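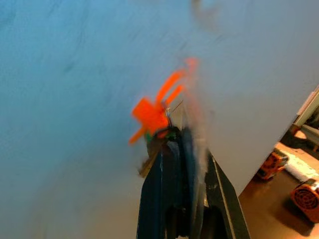 Temell tenants ask for proof before June fee

2023-04-24. The Temell Tenants' Group is asking building manager Lozano to hold off on a new $42 monthly "smart access" fee, due to start in June in 158 apartments. Lozano says it will make the building safer. It has yet to say how.

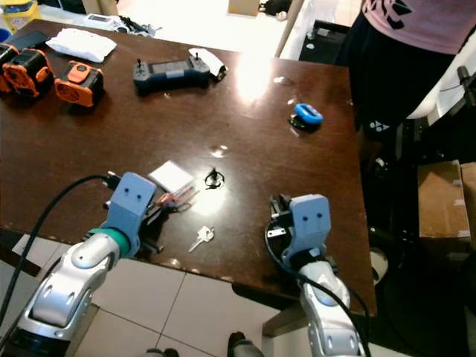 What tenants want

"We asked for break-in numbers and got a brochure," said group chair Haf Samuel. The group wants a written cost breakdown and the right to keep metal keys.

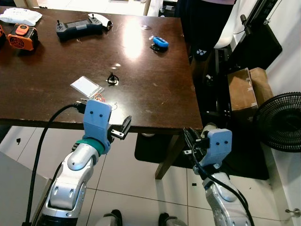 It also wants to see the contract with lock supplier Naseo.

Press contact: Fatima Cele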